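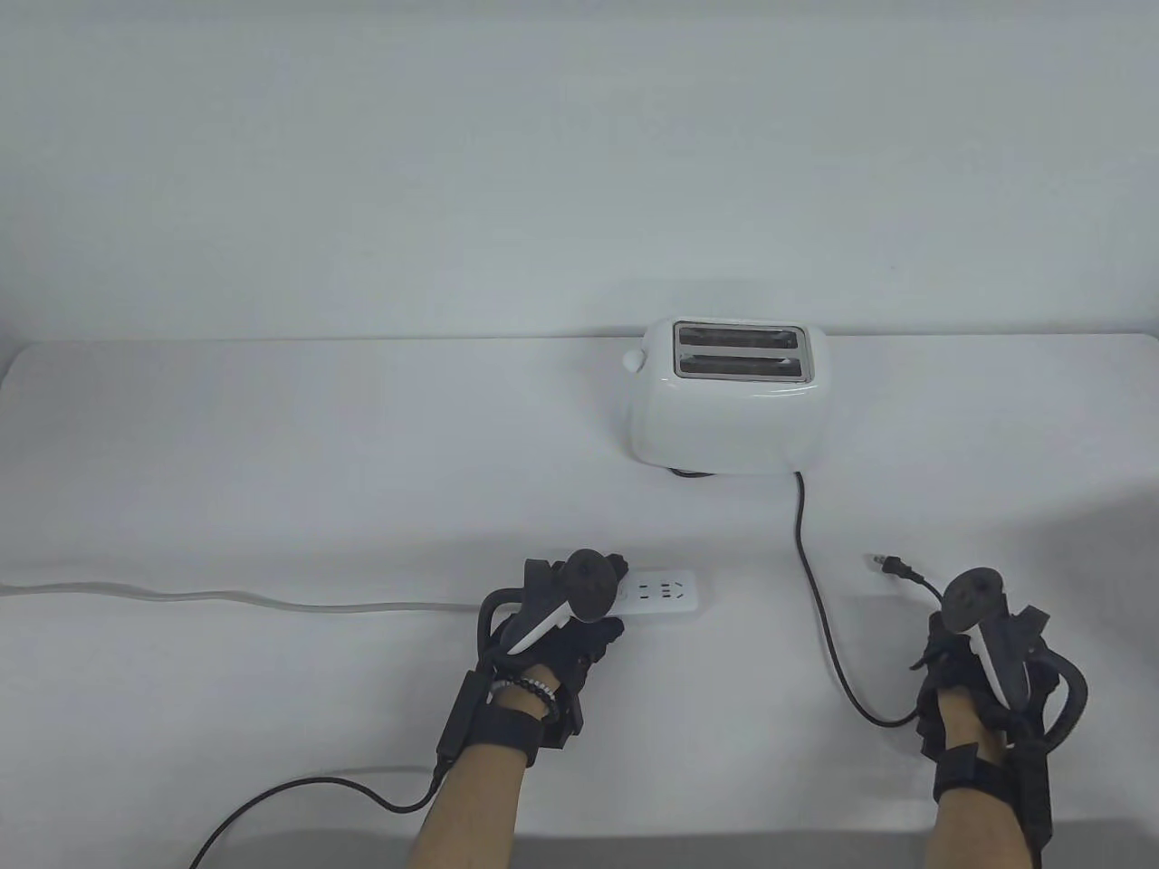 We've got a toaster on the go at Skellden this month, and I've grown oddly fond of it. Our little team has been gathering examples for a learning system that's meant to cope with ordinary kitchen jobs, and the current one is plugging in. Plug, power strip, done. You'd think it would be the dullest task on the list, but cords flop about all over the place, and that makes it brilliant practice material!

I do a fair few of the takes myself, gloves on, a controller on each hand. Left hand steadies the strip, right hand deals with the plug. Kai Pfeiffer keeps the tally and tells me we're at 522 good takes as of this morning, with 24 more thrown out (mostly mine — I rush the last bit). Friederike Weidemann wants the cord lying differently each time, so there's a lot of fiddling between goes.

The plain white table and wall were Gemechu Wolde's idea. He'd like the first batch kept simple before we move over to the proper kitchen at Stesholm in December, where there'll be mugs and crumbs and goodness knows what else in the way.
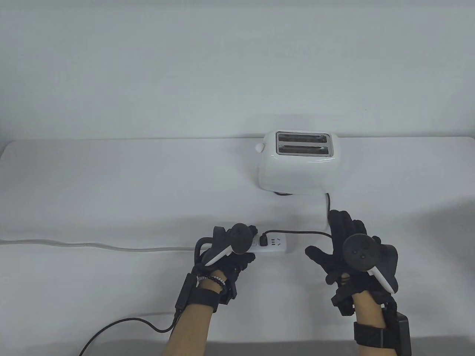

Does the toaster have to make toast for a take to count?

A take counts once the plug is fully in the strip, and the bread comes in a later task.

Next up is unplugging, which Friederike reckons will be quicker to collect. I've got my doubts — my thumbs are already complaining — but we start on it as soon as Kai has finished checking the labels.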